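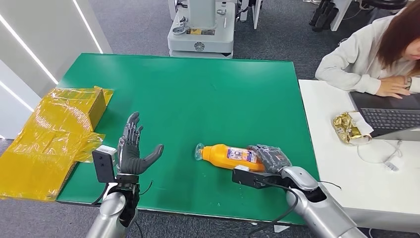
*An orange bottle on a green tabletop.*

# The Drawer of Lids

Thandeka Mtshali owns 3 water bottles and, by her own admission, the lids to 11 others. She keeps them in a kitchen drawer that opens only if you speak to it kindly.

The reusable bottle was supposed to be the last one you bought. Then employers discovered it was cheaper than a raise. Derard, a payroll firm, ordered 982 for a staff of 700, and the surplus has been turning up in the parking garage ever since.

Narayanan Sundaram, who ran the order, still drinks from a jelly jar. "The bottle smells like a bottle," he told me, and went back to his spreadsheet.

My own count stands at four. One leaks, one whistles, and one is my sister's. The fourth has been at the gym since August, where I assume it's getting in shape.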